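# Second arm for the bench: buy now or wait for June?

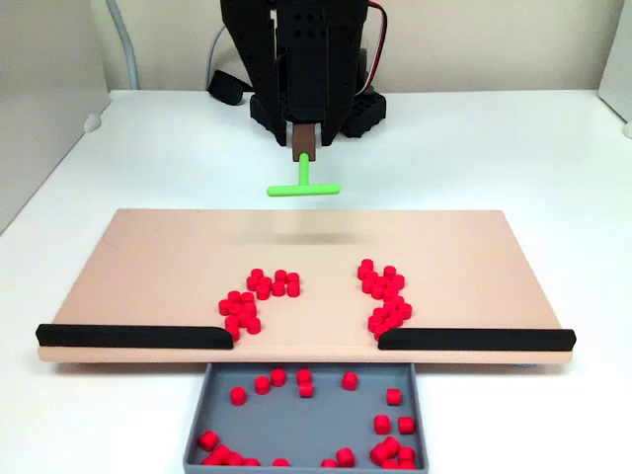
**Evaristo Zepeda**

Our pusher bench at Wakbridge, red pegs into the grey tray. I must plan the budget for a second arm. Rarent quotes $1,739, Trasau quotes $1,082 without cables. My limit is $2,000. Which would you choose?

---

**galindo_fan**

Trasau. Keep the rest for spare parts and a second tray.

---

**mtl_bench**

I disagree. We bought 2 from Trasau and paid extra for each bracket. Ask for the full price with freight – it grows quickly.

---

**galindo_fan**

Brackets you can print at home. The green tool looks simple to copy also.

---

**Evaristo Zepeda**

Thank you both. I have asked Trasau for freight and colour options. Does Rarent include the power supply?

---

**mtl_bench**

Ours didn't.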